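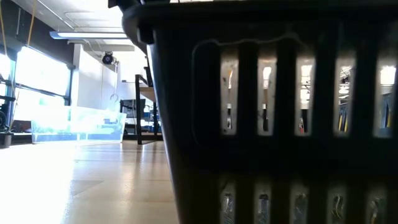

Sorting Baskets and Bins for a Workshop Shelf

Home > Workshop > Storage > How-To

Last updated 5/15/24

Most workshops collect baskets faster than they get used. This page covers sorting a mixed pile into sets, so each kind of part has one kind of container.

1. Clear a table and put every basket on it. Take the parts out first. Leave big laundry-style baskets on the floor, as they take up too much of the top.

2. Group by type. Mesh goes with mesh and clear plastic with clear plastic. Then split the mesh by color. We had black and yellow mesh baskets and a few clear containers.
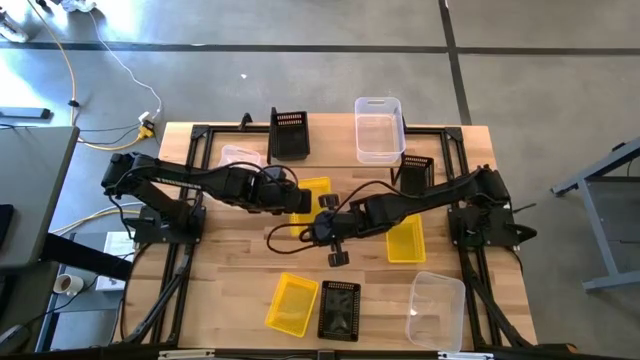
Give each color one job and keep to it. In the Brorkville shop, yellow is for parts in use this week and black is for spares. Clear containers hold small hardware that would fall through mesh.

3. Check the rims and corners. A cracked rim will give way when the basket is full. Set damaged ones aside.

4. Measure the shelf before you stack. Ours is 539 mm deep, and we leave 6 mm behind each row so the baskets slide out easily.

5. Label the front edge. Use large letters and write the part name, then the size. Screws get their own label for each length. Our clear containers hold over 1000 washers each, so we mark the weight too.

6. Load the lowest shelf first, with the heaviest parts at the bottom. Go through the shelf again in June and move anything that ended up in the wrong color.

Related pages
Hanging Hand Tools on the Omdale Rail
Minderach Shelf Brackets: Fitting Guide
Belhaj Drawer Inserts
Cleaning Plastic Bins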